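Color Choice and Recall in Printed Picture Cards
Project report, Rostyslav Karpenko
Feb 24, 2024

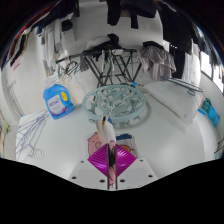
Figure 1. Pink cartoon pig on a white surface.

1. Background

Many schools teach first words with picture cards. The cards sold in stores are usually bright, and the packaging often says that bright colors help children remember. I wanted to know if the color of a drawing makes any difference to how well people remember the word that goes with it. My little sister goes to Sinimdale Elementary and uses cards like this every week, which is where the question came from.

The textbook we used in class says that people remember pictures better than words alone. It says very little about color. My guess before starting was that color drawings would be remembered better than gray ones, but only by a small amount.

2. Materials

I made two sets of cards. Both sets had the same drawings of animals and household things. The first set was printed in color and the second set was printed in gray. Under each drawing was a made-up word, so that no one could already know the answer. The pig was "grurumow" and the kettle was "stemard." I kept the made-up words easy to say out loud.

All drawings had a thick outline and no background. I printed everything on the same paper with the school printer. The first gray set came out too dark and the faces of the animals were hard to see, so I lightened the files and printed them again.

3. Method

Students from my grade took part during study hall. Each person got either the color set or the gray set, decided by a coin toss. They looked at each card for 10 seconds. After the last card they did a page of simple math problems so they could not keep repeating the words in their heads. Then I showed them the drawings again without the words and asked them to write down what each one was called.

Spelling was not graded. If the word could be read out loud and sounded right, it was marked correct. Ms. Kuzmenko checked the answer sheets a second time without knowing which set each student had seen.

In all, 2696 answers were collected and entered in a spreadsheet. Each student's score was changed to a scale of 0 to 100 so that sheets with a skipped card could still be used.

4. Results

The color group had a slightly higher average score than the gray group. The scores in both groups were spread out a lot, and the gap between the averages was small next to that spread. I do not think it is enough to say that color helped.

Animals were remembered better than household things in both groups. The pig and the duck had the most correct answers. The kettle and the lamp were mixed up often, probably because their made-up words started with the same sound.

5. Problems

Study hall was noisy on some days. Two students told me afterward that they had heard some of the words from friends who went earlier, and I left their sheets out. I also tested people only once, on the same day, so the project says nothing about what they would remember in July.

6. Next steps

I would like to repeat the test with younger children and wait a week before asking for the words. The made-up words should also be changed so that no two start with the same sound.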